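Robot Learning Lab, Week 5 handout
Demonstration data for threading tasks

Last week covered imitation learning with large objects. This week's task is small and needs both hands: putting short, hollow pieces onto a thin skewer. The reading is the Furberg report, sections 2 and 3. Skip the appendix.

Method. The demonstrator works with two hand-held grippers, one per hand. Each has a camera looking past its own fingers, and one more view is taken from above the table. No robot arm is needed at this stage. The policy, which we call Kateo, is trained on the recorded views and the gripper motion, then run on an arm with the same fingers.

Data. The full set has 300 demonstrations. We trained one policy on 200 of them and a second on 129, picked at random, to see how much the smaller set costs.

Result. Both policies learned to pick up the skewer. Most failures came later, at the point where the tip has to meet the hole. The policy trained on 129 demonstrations often stopped short of the piece and closed the fingers early. Dropping the overhead view hurt both policies by a similar amount.

Two things to watch for when you label:
Mark the grasp when the fingers close, even if the skewer slips afterward.
The skewer can leave the gripper view completely. Check the overhead view before you mark it as dropped.

Labels are due before the first lab in April. 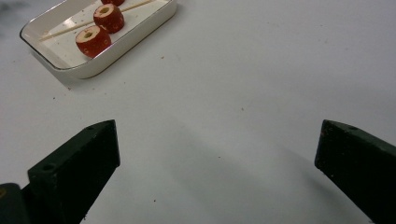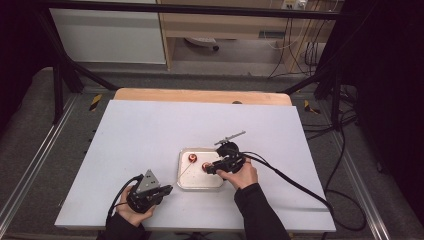
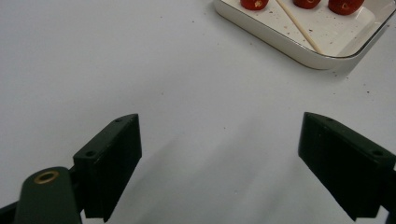
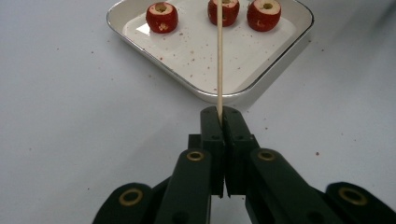

Figure 1. Threading task. The second picture is the overhead view; the other three are gripper views.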